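Thread: Two-arm bench setup, what did you forget to budget for?
Board: Automation > Buying and Planning

jsrithong
Putting in a request for a second bench with two small arms, same general idea as the one we have. The quote from Hulari covers arms, grippers and wrist cameras. I've been told I may have 2,000 on top of that for "miscellaneous," a word our finance office believes describes a bag of screws. What should be in that line before I sign it?

fankhauser_g
Cables. Then more cables. Then something to hold the cables, which you will buy in the wrong size. I put 500 aside for wiring and strain relief on our last one and it was gone before anybody powered up a gripper.

jeferson_v
500 on cables is a lifestyle choice. Zip ties and straps cost nothing. Spend it on a spare wrist motor, since the day one dies you will learn what Skilix thinks "in stock" means. We waited 29 days in April.

fankhauser_g
Zip ties cost nothing until one is pulled too tight over a connector. Ask me how I know. Or don't, I've told everyone here twice.

ayana.abera
Agree with Jeferson on the spare, disagree on everything else he's ever posted. My vote is the tabletop. Whoever wrote our spec picked the finish from a catalog because it looked clean. Buy a sheet you can swap out, and get a price on the second sheet the same day.

jsrithong
The tabletop isn't in the quote at all. I had assumed it came with the arms, like batteries.

jeferson_v
Nor do batteries.

s.tamosiunaite
Jaruwan, before you sign, write down what the bench will be doing in month six and price that. We planned ours around picking up blocks. Now it's whiteboard work, and the list changed completely: small boards, stands, clips, markers. Each item is pocket money and each one needs its own purchase form. I'd also quote the side and back panels as a separate line. Ours got cut in the first review because "the room already has walls."

From our bench:

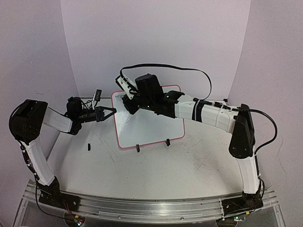
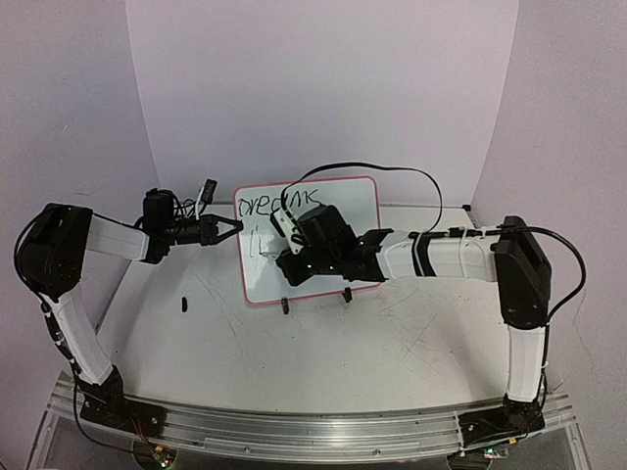 On the money side, I'd split the 2,000 like this: 500 for cabling and mounting, 500 toward a spare motor, and whatever is left for the top, the panels and the things you draw on. Do not call any of it miscellaneous. Call it "commissioning materials" and it will sail through.

ayana.abera
Are those the Sekness panels? Ours arrived with one side a finger's width short.

s.tamosiunaite
Assefa. Sekness wanted a minimum order that would have enclosed the parking lot.

fankhauser_g
I note for the record that there are quite a few cables.

jeferson_v
I note that there are zip ties on them.

jsrithong
OK, revised draft: cabling 500, spare motor 500, top plus spare sheet plus panels on their own line, boards and markers under commissioning materials. I've asked Hulari whether the rail is included. They said "typically."

ayana.abera
Get "typically" in writing - with a part number.

jeferson_v
And still buy the second motor. One spare is the one you install, two spares is the one you have.

fankhauser_g
He has now spent more on motors than I did on wiring.

jsrithong
Hulari wrote back. The rail is included, the bolts are extra. Moving them to miscellaneous.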